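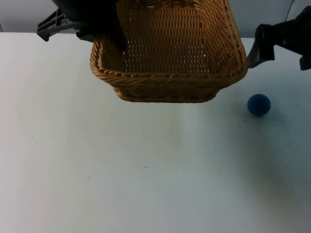
Basket swap fills the hall at Lumbao

More than one person walked home with a basket on each arm after the summer basket swap at Lumbao on 14th July, and no wonder — there were over 100 to pick from, and hardly a dull one among them.

The swap began in June last year as a couple of tables at the back of a jumble sale. It now has the whole hall to itself, with a mending corner, a tea hatch and a long queue for both. The rule is the same as ever: bring a clean basket, take a different one, and put a pound in the tin if you've come without anything to trade.

Bread baskets went first, followed by anything with a lid. Log baskets were slower to shift (it was a very warm afternoon), but even those had mostly found new homes by the time the chairs were being stacked. The tin came to £1305 once the raffle money had gone in, and it will all be spent on cane, tools and hall hire for the winter classes.

Plain rectangular baskets had a good day too. They slide on to a shelf, they hold a week's post or a pile of tea towels, and a thick braided rim gives you something proper to get your fingers round. The weave is open enough in places to let the light through, which looks lovely on a sunny windowsill. 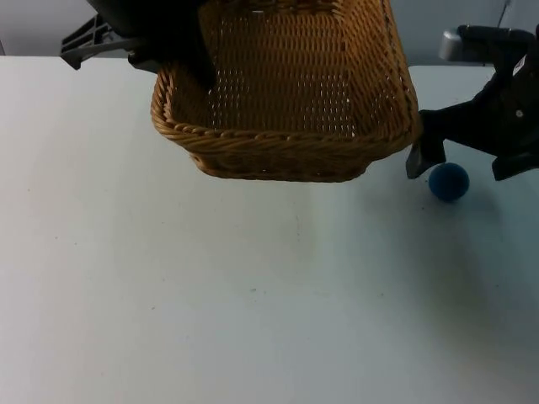
Eduardo Layug said he had always gone for round ones until he tried to fit three of them in a cupboard, and that he would be bringing the lot back next time to trade for something with corners.

Over in the mending corner, 22 baskets were brought in with loose handles, snapped strands or rims coming undone, and most were put right on the spot. Irfan Govindasamy had a bowl of water, a bodkin and a bundle of soaked cane, and kept going straight through the tea break — a wonderful thing to watch, and plenty of people pulled up a chair and did just that. A few of them were rebinding handles themselves before long!

Anyone who'd like to learn can sign up for the winter classes, which cost £8 a session with all materials included. Beginners start with a small round base and move on to straight sides after that. Names can be left at the hall, and baskets that didn't find a taker are stacked by the door for anyone who wants one.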